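Piltolell Fabric Care Notes

A plain-text collection of washing, drying, folding and storage notes for everyday clothes. The notes started as a shared file at Korberg, a small alterations shop, and were later cleaned up so that other people could search them and add to them.

What is in it

The collection is split by fiber: cotton, linen, wool, silk, polyester, viscose and mixed. Each fiber has its own folder, and each folder has one file per type of garment. Mixed fabrics go under whichever fiber comes first on the care label.

Every entry has 6 fields:

fiber
garment
wash (temperature in Celsius, or "hand")
dry (line, flat, tumble low, none)
fold (flat, half, roll, hang)
remarks (free text, may be blank)

Most cotton and polyester entries say 40 in the wash field. Where a label and the notes disagreed, the label was kept and the disagreement went into remarks.

Folding notes

Long sleeves take up most of the remarks field. The usual method is to lay the shirt out, bring the sleeves in across the body one after the other, then fold from the hem toward the collar. Slippery fabrics tend to shift at the second sleeve, so smooth the chest again before going on. Knits are folded in half once and then rolled if the drawer is shallow.

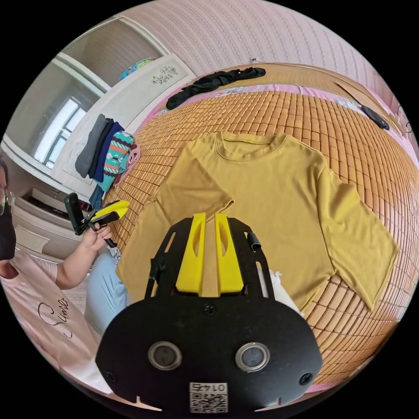
A comment left on the November version asked for the sleeves to be done differently: fold both straight down along the sides, said Hamdy, and the crease stays off the chest. That works well for stiff cotton and less well for viscose, where the sleeve slides out again. Both methods are now listed, and the fold field still says "flat" for either one.

Known gaps

Silk has only 11 entries, and 2 of them have no drying method. Wool covers sweaters and scarves but not coats. There is nothing on leather, down or waterproof shells. Stain removal was left out on purpose and lives in a separate file called Nesico, which uses different field names and should not be merged with this one.

Changes

Corrections are welcome. Please give the fiber, the garment and what the care label says. Entries without a label reading go in the unchecked folder until one turns up.

Use

Free to copy and change. Keep the name of the collection if you pass it on whole.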